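Trultasley bench log, March
Two-arm cell, sim side

09:16 - Picked up the fault from last night's batch. The run stopped at episode 3,777 with the right arm in protective stop and the left still holding its hover pose. The real cell wasn't powered. Everything below is simulation only, but the controller code is the same build we load on the hardware, so I'm treating it as a safety item until shown otherwise.

What the log has. Right arm gets a grasp target for the white bottle. Approach starts normally. Partway down, the commanded wrist speed goes past the limit for 2 control cycles, the limiter clips it, the arm lags the plan, and the tracking error check trips. Stop is clean. No contact recorded between the arms or with the table.

So the stop did its job. The trouble is the command that caused it, and the fact that the left arm was never told. It should have dropped to hold with brakes on the same cycle. It went on servoing to its last target for 9 seconds before the batch runner gave up and closed the episode.

Tried so far:

Replayed the episode from the saved seed. Same fault, same cycle. Good, at least it repeats.

Replayed with the Peixoto planner swapped back to the old version. No overspeed. Finished the grasp.

Replayed with the new planner and the left arm parked. No overspeed either. I had expected the planner alone to be the cause, and this says it needs both arms out over the table.

Checked joint limits in the robot file against the Cavo drive sheet. They match. Wasted most of an hour on that.

11:40 - Found part of it. The new planner reads the camera pose to decide which way is up for the approach vector. The head camera can roll a long way in this scene set, and when it does the pose filter has two answers that fit nearly as well. It flips from one to the other between cycles. The target jumps, the arm tries to follow, and out comes the overspeed. With the left arm parked the filter has more of the table to work with and stays put. That last bit is a guess. I haven't plotted it yet.

The other half is plain wiring in software. The stop signal from the right arm goes to the supervisor, and the supervisor only passes it on if the task is tagged as bimanual. Single-arm grasp, no tag, no cross stop. That rule is older than the second arm and should have been removed when we added it.

Reran with a frame grab from the head camera during the approach, both grippers over the table, right one at the bottle. Look at the slope on the tabletop and the far door for an idea of how much roll the filter is being asked to deal with.
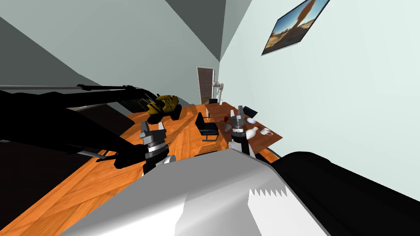 Stodcombe wrote back before lunch that the camera roll is worth fixing but should not hold up the cross stop, and that any arm going into protective stop must take the other with it whatever the task tag says. They also want the real cell locked out until that change has been tested with the enable switch in hand, at reduced speed.

Agreed on all of it. Lockout tag is on the cell disconnect and the build is marked do not load.

14:00 - Cross stop patched. Supervisor now passes a stop to both arms with no condition on it. Replayed the bad seed: right arm trips as before, left goes to hold on the next cycle. Next cycle is not same cycle. The message goes through the supervisor queue, and I would like it out of there and onto the direct line between the controllers. Left as an open item.

Filter fix not started. Plan is to take up from the robot base and stop asking the camera at all for the approach vector. Also need a check that rejects any target jump larger than the arm can cover in one cycle - it should fault before the arm moves, with its own error code, so the next person isn't reading tracking errors and looking at drive sheets.

Still to do: rerun the 16 seeds with the highest camera roll on the patched build, both planners, and save the pose filter output this time. Batch is queued for tonight. Real cell stays locked out.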